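Notes on the Skitville Summer Softball League

Posted Jul 6, 2024

The Skitville women's recreational softball league has reached the midpoint of its season, and I wish to set down several observations for readers who follow this page from outside the county. I have played second base for Brillel for 3 seasons and kept the team's scorebook for the last of them. The views expressed are my own.

Registration stands at 43 players across four teams: Brillel, Wallner, Iteo and the Skitville town side. Late registrants were placed by draw, as the league rules require. The draw favored Wallner, which received two experienced pitchers and has lost only once.

The most significant change concerns the field. The infield at the lower park was regraded in November, and the surface now drains toward the right field line. Ground balls travel faster than they did last summer. Infielders are advised to begin one step deeper than habit suggests, particularly in evening games, when the low sun is directly behind the batter.

Base paths remain at sixty feet. The outfield fence has been moved back and now measures 300 feet at center, a distance that no player in the league is expected to trouble. Triples have become more common as a result, and center fielders have a good deal more ground to cover.

Dues were increased modestly this year. The league reported total spending of $3396 for the first half, most of it on umpires and on the repair of the backstop. A new set of batting helmets was also purchased — a welcome step, as the old ones no longer fit properly.

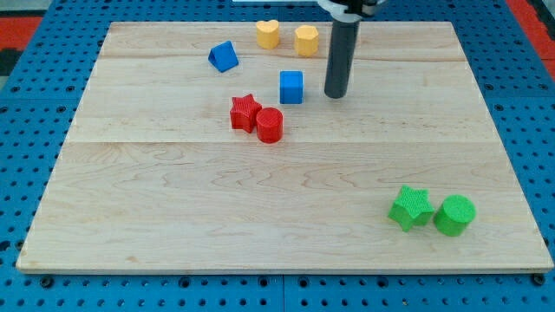 May a player join a team after the midpoint of the season?

Late entry is permitted until the final two weeks, provided that the team has an open roster place and the fee has been paid in full.

Brillel next plays Iteo at the lower park, with the first pitch at six o'clock. Players should arrive thirty minutes early for warm-ups. The rain line will be updated by four, and any postponed game will be moved to the following Thursday.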